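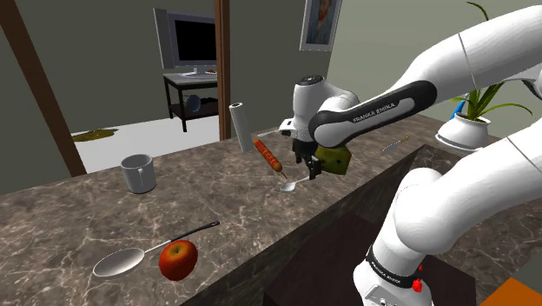
The Borine gripper comparison is a set of simulated pick-and-place trials used to compare finger designs and control settings for robot arms working in household clutter. Started by Marlene Kasten and Timo Görtz, later extended by Benedikt Mühlbauer. Sometimes called the Borine kitchen test, after the scene most of the runs take place in. The arm is a Franka Emika model and the standard task is lifting a small green block off a marble counter among kitchen items -- an apple, a mug, a big serving spoon, a roll of paper towels, even a corn dog. A block held at a tilt still counts as a grasp under the current rules. It did not at first, see Scoring.

Background

Earlier bench tests by the same group used a bare tabletop. Scores came out high for nearly every finger shape and told very little. Kasten proposed adding clutter; Görtz built the counter scene. First full set of runs finished in October, repeated the following spring after a fault was found in the contact settings (friction had been set twice, once for the fingers and again for the objects).

Grippers and controllers

Two finger sets are compared. The Drudum set is narrow and stiff, the Teixeira set wider with a soft pad modeled on the inner face. Both are mounted on the same simulated hand, same closing speed. Each is run with a plain position controller and with a force-limited one, making four combinations in all. Camera placement is fixed for the main trials. A wrist camera version exists but results were never merged.

Procedure

Each combination gets 50 attempts per layout. Objects are shifted between layouts but the block always starts within reach. Attempt ends when the block is held clear of the counter for 5 seconds, or when it's dropped, or when the arm hits its joint limits. Knocking over a neighboring object is logged seperately and doesn't end the attempt.

Scoring

Under the first rules the block had to stay level to within a few degrees. Edeltraud Harms objected that this punished soft pads for something that made no diffrence to the final placement, and the level rule was dropped. Older tables should not be compared with newer ones. Tilt is still recorded.

Results

In the repeat set the force-limited Teixeira fingers had the fewest drops. Drudum fingers did better wherever the block sat close to another object, mostly down to width. With position control the gap between the two almost vanished. Of 411 failed attempts reviewed by hand, 230 were put down to a poor approach angle and not to the fingers at all -- a planner problem. Rest were slips, joint limits, a few unexplained.

Criticism

Alistair Rutherford has argued the block is too easy and that thin items such as teaspoons would separate the designs better. A spoon task was drafted. Contact on thin curved surfaces proved unstable in the simulator and the task is on hold. No trials on a physical arm have been published.

Last revised Thursday, May 31, 2018.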